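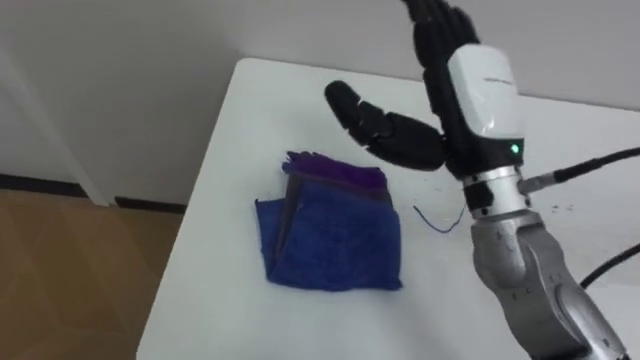 Witden Cloth Towel, Blue
Item 2431

A soft blue towel for wiping down tables, desks and counters. It has a slightly fuzzy surface and folds into a rough square for storage. Machine wash with similar colors. Do not use fabric softener. New towels may shed a little lint and loose thread in the first few washes.

Sold in packs of 2. Cartons hold 46 packs.

Fadallow Work Table, White

Rectangular top, smooth finish, white metal legs. The table can stand against a wall or out in the room. Wipe with a damp towel and dry right away. Do not use scouring powder on the top.

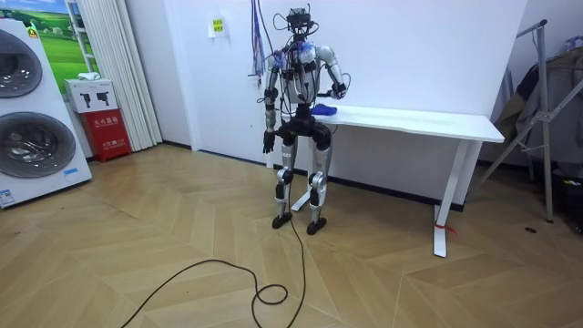 Fadallow table in white, with blue cloth at the near edge.

Ships flat from our Detmont warehouse. Legs and hardware are packed in the same box. Replacement feet are sold separately.

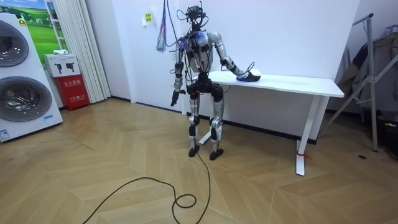

White top, set up against the back wall on parquet floor.

For carton pricing or orders over 3000 towels, contact Afshin Mirzaei at the Asadi sales desk.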